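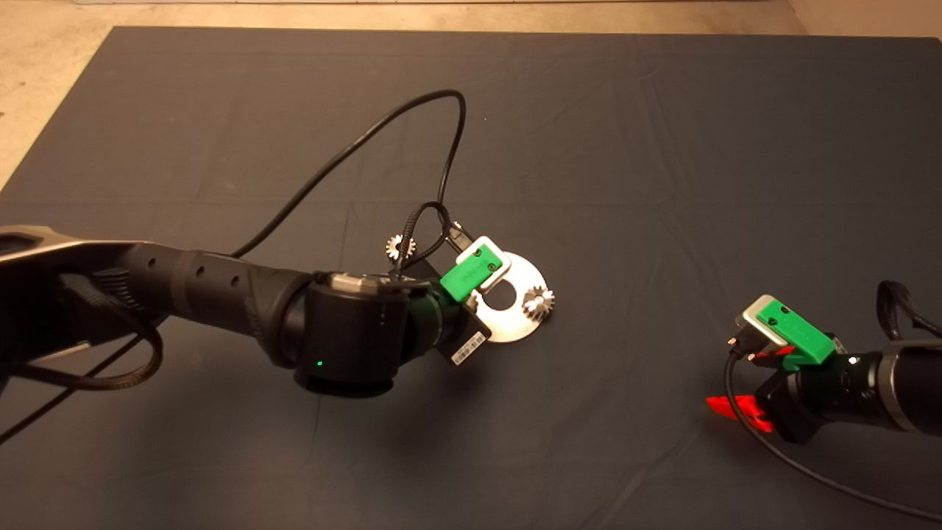 Silver disc and toothed gears over the dark gray cloth at our Cunulport shop.

Cunulport, Wednesday, October 2, 2024 – I've been wanting to share this one for months, so here goes! Starting this week, Politis will take small metal parts from anyone in town who wants them sorted, wiped down and matched back up with whatever they came out of. Clock gears, drill discs, the odd bits in your grandfather's coffee can (we love those) – bring them in.

We tried it out in April with 44 households and ended up handling more than 1,000 parts. Everything gets laid out on cloth first. Small gears love to roll, and a soft gray background makes the teeth so much easier to see.

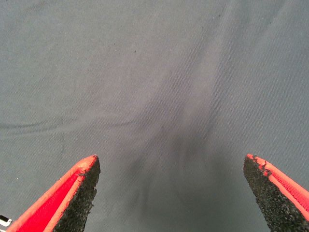
A closer look at the gray cloth, with its fine diagonal weave and soft folds.

"I went through 141 gears in one bag and enjoyed every one," says Nilmini Gamage, who runs our sorting bench. She's teaching Chukwuemeka Nwosu the ropes now, and he's already faster than me.

A shoebox of parts costs $15, and you get it back bagged and labeled. Drop-off is at the side door on weekday mornings. Questions? Ask for me, Dzifa Aryee, at the Politis front desk.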